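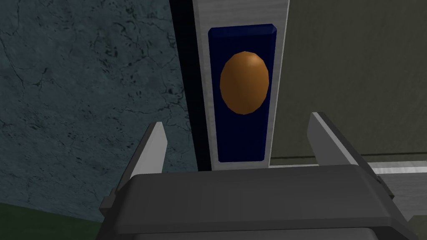 Freight Planner, Zesholm depot

Rastogi moves chilled and general freight between Esville and the coast, and we're looking for a planner to join the road desk in September. You'd be working with Toshiko Kudo and the early team (we start at 9, drivers ring in well before that!) on routes, return loads and the odd customs query.

We'd love to hear from people who enjoy maps, timetables and talking to drivers - a transport background helps but we'll happily train you. You'll need 2 years in any busy office and decent spreadsheet skills.

Full time, 30 days' leave, free parking at the depot.

Send a CV and a short note to Girish Semwal in the Zesholm office, quoting job 455. Interviews will be held on site.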